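Ticket 3652: Stock export stops at 4000 lines
Product: Sulus Inventory, Villanueva site
Opened by: Milagros Escobar
Assigned to: Warrick McAlister
Status: Resolved

Reported fault
The nightly stock export to Zorow finishes without an error, but the file holds 4000 lines. The stock table holds 4817. All 817 missing items have codes late in the alphabet. Reported by the purchasing desk after reorders for those items failed to appear.

Checks made
1. Ran the export by hand. Same result, same last item code.
2. Checked free disk space on the export server. No shortage.
3. Sorted the table by date added and ran again. The file still stopped at 4000 lines, with different items missing. Bad data in a single record ruled out.
4. Opened the export profile. "Rows per file" was set to 4000 and "Split into further files" was unticked. The profile had been copied from the Plakau site in June, where the table is much smaller.

Cause
Row limit carried over with the copied profile. With splitting turned off, the export writes the first file and closes normally, so no entry is made in the error log.

Fix
Ticked "Split into further files" and saved the profile. The next run gave two files, the second with 817 lines. Zorow read both and the item totals matched.

Follow-up, 02/11/2020
M. Escobar asked whether picture attachments count towards the row limit. They do not. They are sent separately and are limited to 8 MB each.
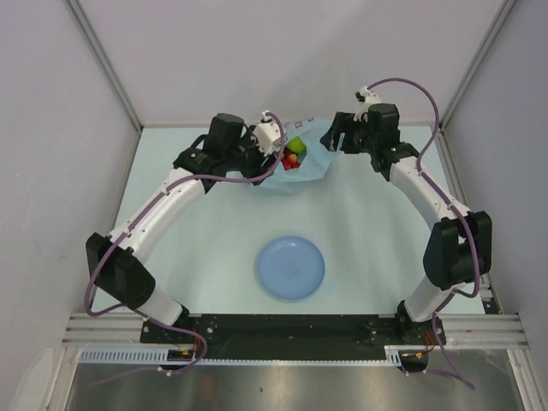
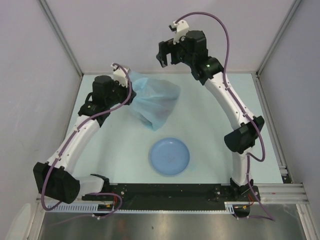

Remaining actions
- Warn in the log when an export reaches its row limit. Raised as a change request.
- Check the other profiles copied from Plakau. W. McAlister to do.
- Purchasing to rerun reorders for the missing items. Done, confirmed by M. Escobar.

Last updated by W. McAlister
2 comments | 0 shares
Contact the service desk | Back to top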